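How I re-grouted and resealed my kitchen worktop tiles without taking the sink out

15 Jul 2020

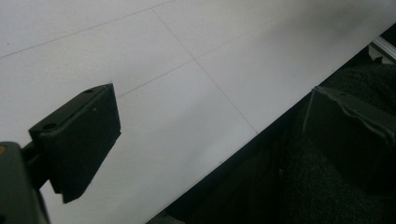
Soledad asked under my last post whether you can just paint over tired grout with one of those pens and call it done, as hers had gone brown behind the hob and she couldn't face a weekend of scraping. Well, you can, and I did exactly that the first time round! It looked lovely until December, when it started coming off on the dishcloth. So this is the longer way, which I've now done on my own worktop and on my sister's, and I'd do it again over the pens any day.

A bit of background first. Our kitchen was tiled by whoever lived here before us, worktop and splashback both, in a plain glazed ceramic. The tiles are fine. I quite like them, even. But the joints on the worktop had been filled with ordinary wall grout, which is soft and drinks up tea, oil, beetroot, the lot. We got quoted for a new stone worktop and the figure made me go and sit down, so grout it was.

What you'll need

A grout rake (get the hand sort with a replaceable blade, and a spare blade or two)
A vacuum with the thin nozzle
An old toothbrush
Masking tape, the wide kind
Epoxy grout for worktops, or a cement grout plus a sealer
A rubber grout float and a small squeegee
Two buckets, and more sponges than you think
600 grit wet and dry paper
Sanitary silicone for the edge where the worktop meets the wall
Gloves, goggles and a dust mask

I used an epoxy from Blomqvist on my own worktop and a Trukonard cement grout at my sister's. The epoxy is harder work and dearer, but it doesn't need sealing, and on a surface where you roll pastry and spill wine I think it's worth it. Her kitchen gets less of a hammering than mine so cement suited her. Read the tub before you buy, as some epoxies are only sold for floors and come out far too gritty for a worktop.

Raking out the old grout

Clear everything off. I mean everything, including the toaster you think you can work round. Tape over the plug hole and the overflow, and put tape along the edge of the sink as well so the rake doesn't skid on to it. Turn off the sockets on that wall if you'll be working right up to them.

Hold the rake at a low angle and pull it towards you along the joint, in short strokes. You're trying to get down two or three millimetres, or to two thirds of the depth of the tile if you can manage it. Don't lean on it. If you press hard the blade jumps out and you'll chip the glaze, and I've got a nick next to the bread bin to prove it. The corners where four tiles meet are the slow bit, so go in from each direction and finish with the tip of the blade.

I did try a multi-tool with a carbide blade. It was quick! It was also terrifying, and the dust went into the cutlery drawer and I was rinsing forks for days. If you're confident with one, go ahead, but tape the drawers shut first.

It took me seven hours to rake out the whole worktop, spread over two evenings with a podcast on. Vacuum as you go, then go over every joint with the toothbrush and vacuum again. Wipe the tiles with a damp cloth and let the whole lot dry overnight. Epoxy will not stick to damp joints.

Mixing

If you're using epoxy it comes in two parts and you have to mix the full amounts, or weigh them out properly on a kitchen scale you don't mind ruining. Guessing doesn't work. My first batch never set in one corner and I had to pick it all out with a cocktail stick. Mix slowly, scrape the sides of the tub, and then spread it out on a board or an old tray, as it goes off faster when it's sitting in a heap.

Cement grout is friendlier. Put the water in first and add the powder bit by bit until it's like thick peanut butter. Leave it five minutes, stir again, and don't be tempted to add more water later when it stiffens.

Filling the joints

Work in patches no bigger than you can reach without moving your feet. Push the grout in with the float held nearly flat, going diagonally across the tiles, then tip the float up steeply and scrape off the extra, again on the diagonal so you don't drag it out of the joints you've just filled. Leave the gap between worktop and wall empty. It wants silicone, and if you grout it then it'll crack by the next heating season.

Cleaning up is where epoxy gets its bad name. You need warm water with a splash of white vinegar, a barely damp sponge, and patience. Go round in light circles, rinse the sponge, then do one straight pass with the clean side. Change the water before it looks as if it needs it. Have a second look with a torch held low across the tiles, as the haze hides in ordinary light and once it's hard it's a real pain to shift.

Any little ridges left the next day can be taken down with the 600 grit paper, used wet and wrapped round a bit of cork. Keep it on the grout line and off the glaze. I bought a sheet of 2,000 grit as well, thinking I'd polish it up, and never used it.

Sealing (cement grout only)

Wait as long as the bag says before sealing. My sister's said three days and we gave it four. We used a Tateck sealer with a small brush, two coats, wiping anything that landed on the tile within a few minutes. Drip some water on the joint afterwards: if it sits in a bead you're done, and if it darkens the grout give it another coat. She'll need to redo it every year or so.

The silicone edge

Two strips of tape, one on the wall and one on the worktop, with a few millimetres between. Run the silicone in one go, smooth it once with a wet finger or a profiling tool, and pull the tape while it's still soft. Then leave it alone for a day, no matter how much you want a cup of tea made in the usual place.

What it cost

Mine came to £678 with the new tap, most of which was the tap and the plumber to fit it. The grouting bit on its own was the cheap part.

Montserrat Barrera has asked me whether any of this works on the Zollum stick-on tiles. I haven't tried it, and I'd be nervous of taking a rake anywhere near them. If you've managed it, leave me a note underneath and I'll add it in.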